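The group at Willorar does not like the word "dataset" very much. Their lead operator prefers to say "examples", and she says it slowly, as if each one has some weight. When I visited in November, they had 644 of them for the tidying task.

"People think we write instructions for the arms," she told me. "We do not write anything. We move them by hand from the other side of the room, and later the system tries to find what was common in our movements."

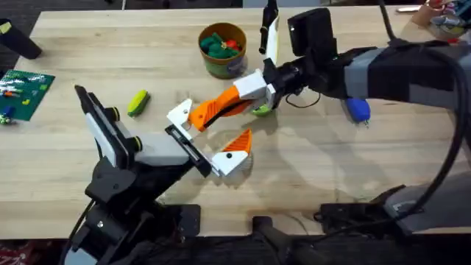 A good example, she explained, is a little boring. The operator must not hurry and must not correct herself too many times. For this task the toys go into a round container, and the start is arranged differently for every attempt. The two grippers each have ridged orange on one finger, and they may come very close to each other over the table, like now. "I keep these moments," she said. "If we save only the clean ones, the system has never seen its own arms near each other."

Of the last 27 attempts she rejected five. Two were her own mistakes – she had looked at the clock.

I asked how long one person can do this work. "Forty minutes is too much for me," she answered. "After eight attempts I stand up and drink water."

In the spring the same examples will go to Serkton, where a second team wants to train with them on a different table. She is curious about the result, but she does not promise anything.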